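Hard Water at Virnside: An Interview with the Plant Superintendent

Filed 30 May 2008

The Virnside water treatment plant serves 2,910 metered connections from two wells drilled into limestone. Raw water hardness runs high enough that the utility has softened with lime from the day the plant opened. Over the winter the superintendent and one operator rebuilt the softening train, replaced the slaker and changed the way sludge is drawn from the clarifier. The superintendent agreed to talk through the work on the condition that the interview stick to the process and leave the rate case alone.

The old slaker was a paste type. It was replaced in November with a detention slaker supplied by Gyamfi, a regional equipment house that also rebuilt the feeders.

"The paste unit did what it was designed to do," the superintendent said. "Our trouble was grit. The quicklime we get now carries more of it than the lime we bought ten years ago, and it packed the discharge. We were opening that machine up every week, sometimes on a Saturday."

A detention slaker uses more water per pound of lime and holds the slurry longer. Asked whether slaking temperature had been a problem, the superintendent said the incoming water is cold for five months of the year and that the first few weeks were spent chasing it.

"You want the slurry hot. If it runs cool you get coarse particles, and coarse particles go through the clarifier without reacting. You pay for the lime and then you pay to haul it away. We put a small preheater on the feed water and the slaker settled down."

The target is a finished hardness that customers can live with and a pH the filters can tolerate. Softening takes place at high pH, after which carbon dioxide is fed in a recarbonation basin to bring the water back down before filtration. The superintendent considers recarbonation the part of the process most often run badly.

"Operators watch the clarifier because they can see it. The recarb basin is a covered box with a pH probe in it. If the probe drifts, you send scale-forming water to the filters and the sand starts to grow. I have seen filter sand come out the size of peas."

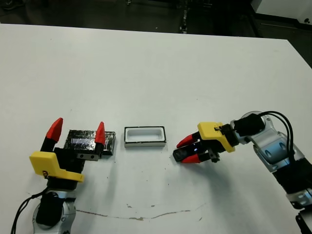 The probes at Virnside are now checked against buffer on every shift and swapped out once the slope falls off. The superintendent does not trust a reading that agrees with the one before it to the second decimal place. "A live probe moves a little. When the chart goes flat I send somebody down with a beaker."

Filter media was the second large item. Core samples taken from two of the filters showed calcium carbonate coating through the upper layer and mudballs near the wash troughs. The media in those two filters was removed and replaced. The remaining filters were acid washed in place, a job the superintendent described as slow and unpleasant, and one he would not repeat.

"By the time you have neutralized the waste and hauled it, you could have bought new sand. I recommended the acid wash, so that is on me."

Sludge handling took up most of the rest of the conversation. The clarifier blowdown had been on a fixed timer set years earlier. The new arrangement draws sludge according to bed depth, measured by hand with a clear tube, and the withdrawal valve opens more often for shorter periods. Solids in the blowdown are higher as a result. The lagoon at the north end of the property, which was close to full, is receiving less water.

Dried sludge goes to farms toward Villgate, where the soil is acid enough to take it. Growers accept it in place of agricultural lime. One load this spring was 600 cubic yards, spread over two fields before planting. The superintendent would like to move more of it that way, but hauling depends on dry roads and on whether the growers have a spreader free.

Records are kept in Nellel, a logging program the utility adopted with the rebuild. Opinions on it are mixed. The trend displays are good, the superintendent said, and the alarm settings are poor. It will not accept a lab entry without a time stamp, so operators who take a sample at the end of a shift tend to enter the time they typed it.

"I still keep the bench sheets. If the two disagree, the bench sheet wins."

Asked what remains to be done, he listed a spare carbon dioxide vaporizer, a new rake drive for the clarifier and 3,000 feet of transmission main on the west side that has lost capacity to scale. The main is the expensive one. Cleaning it would require a temporary bypass, and the valves at both ends have not been turned in 7 years.

"We will exercise the valves first. If they hold, we can talk about the pipe."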